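Feluvov Festival Listings: data card

Version 2, released 19 September 2024. Maintained by Fatima Olatunji and Aminu Onuoha.
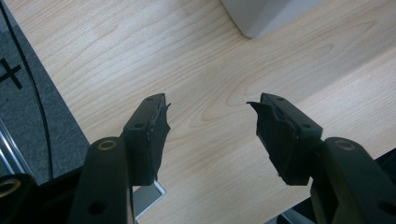 What does one row in the main table stand for?

One row is one billed performance: a single act, on a single stage, with one published start time. An act that plays twice over a weekend has two rows. A festival with no published stage times still gets rows, with the start field left blank.

Summary

Feluvov is a table of 2,000 billed performances at small and mid-sized outdoor music festivals. It was built from printed programs and festival web pages. It records what was announced before each event, and it has no information on what took place on the day. Late cancellations, swapped slots and surprise guests are missing unless the festival reissued its program before gates opened.

The table was first put together to test Zinstead, a command-line tool that finds overlapping set times in a schedule. People kept asking for the test data without the tool, so the two are now packaged separately.

Files

performances.csv: the main table, one row per billed performance
festivals.csv: one row per festival edition
stages.csv: stage names as printed, with a short cleaned form
acts.csv: act names, with known spelling variants
changes.txt: edits since version 1, newest first

All files are UTF-8 with a header row. Fields are separated by commas, and text fields are quoted. Line endings are LF. Some spreadsheet programs will turn the start field into a local date format when saving. Import it as text if you plan to write the file back out.

Fields in performances.csv

perf_id: integer, unique, never reused
festival_id: joins to festivals.csv
stage_id: joins to stages.csv, blank if no stage was announced
act_id: joins to acts.csv
day_no: day of the festival, starting at 1
start: local time, 24-hour clock, blank if unknown
end: local time, blank if unknown
billing: headliner, support, opener or unranked
set_type: live, dj, spoken, workshop or other
source: program, web or both
note: free text, mostly empty

Times after midnight stay with the day they were billed under. A DJ set printed as 1:30 a.m. on the first night has day_no 1 and start 01:30. Sorting on day_no and start alone will put it at the front of the day, which is wrong. Use the sort_key column in Zinstead's export, or add 24 hours to any start earlier than 06:00.

How billing was assigned

Billing follows the poster. An act is a headliner if its name is set in the largest type for that day. Where the poster uses one type size throughout, every act is unranked, even if the closing slot makes the order plain. Tracey Pearce coded the first version from scans. Oluwatosin Onuoha recoded 400 rows without seeing her labels. Most disagreements were between support and opener, and the two settled them by going back to the poster. The rows they could not settle are marked unranked, with "billing disputed" in the note field.

Do not use billing as a stand-in for fee, crowd size or popularity. Poster type is set by contract, habit and available space, and the table can't separate those.

Stage names

Festivals rename stages often, usually when a sponsor changes. We keep a new stage_id for each name and link them through the same_site column when the site map shows the stage in the same spot. Garba is a special case. Its two small tents traded names between editions, so the same_site values there cross over. This looks like an error and has been reported as one several times. It is correct.

Darkov prints its program in two languages and the stage names do not always match. The cleaned form uses the English one. The other is in the alt_name column.

Known problems

Silent discos are coded as dj in some editions and other in the rest. A fix is planned.

Family-area programming is thin. Many festivals print it on a separate sheet, and we have few of those sheets. Counts of workshop and spoken sets are too low for any festival where source is web.

Act names made of punctuation or a single letter were damaged in version 1. Damilola Adebisi repaired 9 of them by hand from the posters. If you joined your own data to version 1 by name, redo the join by act_id.

End times are printed for about half of the festivals. Elsewhere the field is blank. We did not fill it from the next act's start, as changeover times vary too much between stages.

Camping, ticketing, food vendors and weather are out of scope. Requests to add them will be closed.

Suggested uses

The table is suited to schedule clash detection, name matching, parsing of printed timetables and classroom exercises on joins. It is a poor base for trend claims. Editions were added as programs came to hand, and the mix of regions and genres reflects that.

Changes in this version

Added the source field.
Split stages.csv out of festivals.csv.
Changed unknown start times from 00:00 to blank. Midnight is a real start time for several stages, and the old coding hid them.
Removed ticket_tier, which was empty in every row.
Merged duplicate acts reported in June.

Reporting errors

Open an issue with the perf_id, the field, the value you think is right and the page or poster it comes from. Scans are welcome, but please don't attach full programs, which may be under copyright. Reports that rest on memory of the event alone are kept open until a printed source is found.

License

The tables may be used and shared with credit to the Feluvov maintainers. Poster scans are not included and can't be supplied on request.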